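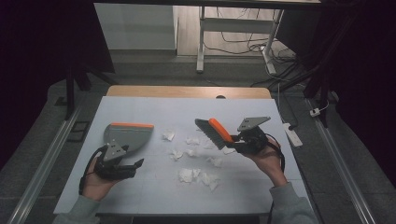
Laut Adwoa Osei läuft das Band im zweiten Teil gegenüber der Probe zu langsam, die Sprungfolge komme deshalb regelmäßig zu früh auf die Eins.

Werkstattbuch Tanzproduktion »Boltari«, Eintrag 2. Januar 2020

Nachgemessen. Teil 2 dauert in der Probenfassung 449 s, in der Fassung vom Oktober 226 s, dort aber ohne die Wiederholung. Vergleich also nur über die erste Hälfte möglich. Ergebnis: Tempo identisch, der Einsatz liegt jedoch zwei Zählzeiten später. Ursache ist der neue Vorlauf im Schnitt von Coteo. Vorlauf entfernt, Datei neu ausgespielt, alte Fassung bleibt im Archivordner.

Notation: Florin Tudose hat die Diagonale im Quintett neu eingetragen. Partitur umfasst jetzt 3.617 Takteinträge, davon 2.453 mit Bodenweg. Offen sind die Armführungen der zweiten Gruppe ab Ziffer 14. In der Partitur steht dort weiterhin »wie A«, getanzt wird aber gespiegelt. Bitte nicht aus dem Video übertragen, die Aufnahme ist von der Seitenbühne und verkürzt die Tiefe.

Tanzboden: Bahnen längs zur Rampe verlegt, Stöße mit Band von Jallitel geklebt. Nach dem Durchlauf löst sich das Band an Bahn 3 auf Höhe der Mittelmarke. Drehungen auf halber Spitze bis zur Klärung einen Schritt nach hinten versetzt. Test mit der breiteren Rolle steht aus.

Licht: Seitenlicht auf Schienbeinhöhe blendet beim Abgang links. Absenkung um 5° reicht nicht, 8° probieren. Coman hat die Filterliste noch nicht geschickt.

Nächster Durchlauf mit korrigierter Datei, Teil 2 zweimal, erst markiert, dann voll. Adwoa zählt laut mit, Florin protokolliert die Einsätze.

Zuletzt aktualisiert: nach dem Abenddurchlauf, Ziffer 14 weiter offen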